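Tape ghosts on carpet planks – what gets them off?

Statari
Started in March with tape on the carpet to mark where the desks went. The desks moved, the tape went, and its shiny outline stayed. Now I own an L, a V and one small leftover bit that spells nothing. Gray striped planks, and I'm down to the black cloth and the teal one. Do I scrub or scrape?
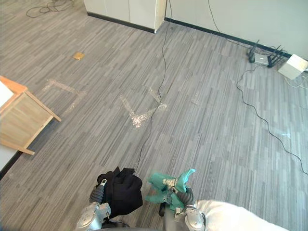 Replies (6)

Jemuvitz
Is that residue or is it still tape? From here it looks like clear tape to me. Get a fingernail under the corner of the L before you buy anything.

Statari
Some of each, I think. The V sparkles, which is more than I can say for the rest of the office.

Endar
Warm iron over a damp cloth, 2 minutes, peel slowly. Use the black one. Teal dye on gray carpet is a whole other thread.

Sarkar
Please don't iron carpet planks. I did that and now have a shiny triangle to go with my shiny rectangle. Rubbing alcohol, dab, wait, dab again.

Endar
Your iron was too hot.

Sarkar
My iron was on the setting you recommended last time.

Jemuvitz
Or pull the bad planks and swap in spares. We had 200 square feet in the hallway and I changed the worst of it before lunch.

Statari
Spares. Right. Those would be in the box marked 88 that went out with the old desks. Trying alcohol on the little piece first.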